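Six months of weighing the bins

I have been weighing what leaves our building since the start of the year, and I now have enough data to say something about it. The building is a small office block on the Girnberg estate: 14 tenants, one shared bin store, one shared bill. General waste and mixed recycling are collected by Bikent every Wednesday before seven. Glass is separate and goes with Veloso when the container is full.

The bill is split by floor area, so a tenant who sorts carefully pays the same as one who doesn't. I wanted to know how much that was costing us before anyone spent money on new containers.

Method

I used a platform scale rated to 600 kg, borrowed from the goods-in bay on the ground floor. Each wheeled bin was weighed the evening before collection and the empty weight taken off. I recorded the empty weight of every bin separately, as they differ by up to 10 per cent between nominally identical units. Cracked lids and replacement wheels account for most of that.

Contents were checked by hand once a month, by me and Dörte Wunderlich from the second floor, on a tarpaulin, with gloves. We sorted into paper and card, rigid plastic, film, metal, food, and everything else. Food was weighed wet, as found. This overstates it slightly compared with a dried sample, but we pay for it wet, so that is the figure that matters.

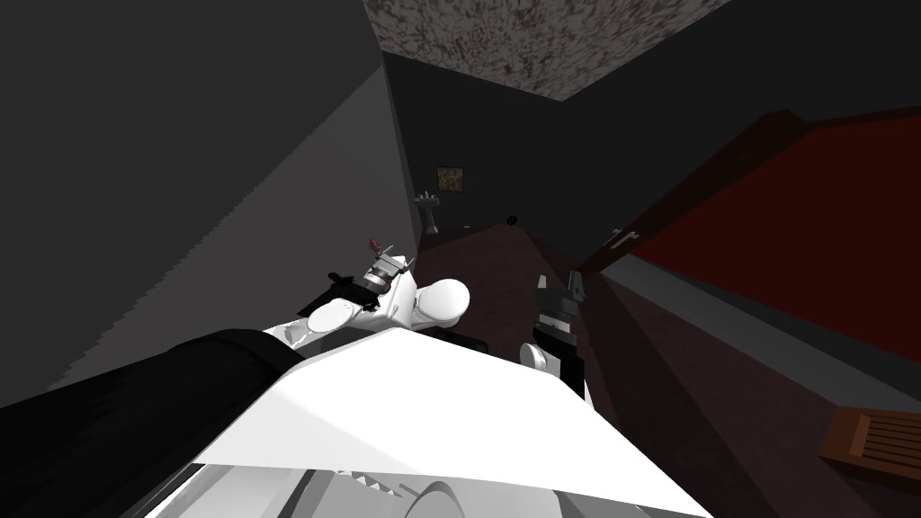 What was in general waste

The largest single fraction was food, followed by card. I had expected film to come higher by weight. It fills the bins but weighs almost nothing, and this is a problem in its own right: our contract charges per lift, with a surcharge only above a set weight. In six months we never reached the surcharge. We were paying for volume every week.

Much of the card was delivery boxes that had not been flattened. An unflattened box in the recycling bin means the lid doesn't close, the next person sees a full bin, and their card goes into general waste. I watched this take place on two separate afternoons.

Coffee grounds deserve their own line. Three tenants have bean-to-cup machines and the grounds go out in knotted bags. In June the combined food fraction came to 388 kg, and grounds were a large part of it. They are dense, uniform and easy to keep apart, so they are the obvious place to start.

The compactor question

The managing agent has twice suggested a small compactor, the Tarkent upright model. I asked for the data sheet. It would reduce the film and card volume well enough, but it needs a dedicated supply, a drain point and a service visit every quarter. The bin store has one double socket and a floor that slopes the wrong way. Flattening boxes by hand would deliver most of the same benefit at no cost, provided people do it.

There is also the matter of food. Compacting mixed waste with a wet fraction in it produces liquid, and the liquid has to go somewhere. I would not consider a compactor until food is collected separately. 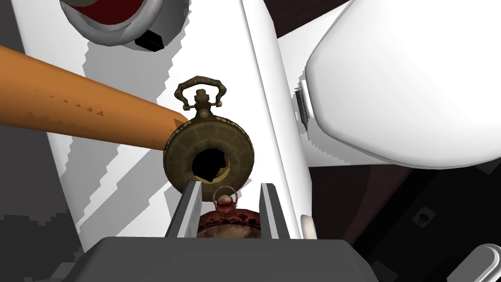 Could we not simply ask Bikent for more recycling bins?

We could, and I did. They will supply two more at the standard rate, but the store has floor space for one, and only if the glass container moves outside. The better option is to swap one general waste bin for a recycling bin once the card is out of general waste. The total number of lifts stays the same and the recycling lifts are cheaper.

A few notes on the scale, as someone will ask. It drifts when cold. I zeroed it before each session and checked it against a known weight afterwards, and threw away one week's readings in February when the two didn't agree. Bins should be placed centrally with the wheels chocked. A bin resting against the wall reads low, and it took me three weeks to notice – the early figures have been left out of the totals. 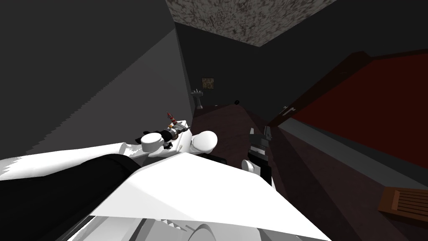 Filed under: Waste and recycling

The next stage is a trial of separate food collection on the first and second floors only. Veloso offer a 140-litre food bin with a weekly exchange, and Dörte has agreed to keep the log for her floor. Kitchen caddies will be lined with paper. The compostable plastic liners were refused by the processor when I rang, whatever it says on the roll.

I will weigh both streams as before and keep the other floors unchanged for comparison. The spreadsheet is available to any tenant who wants it. The tab marked "old" should be ignored.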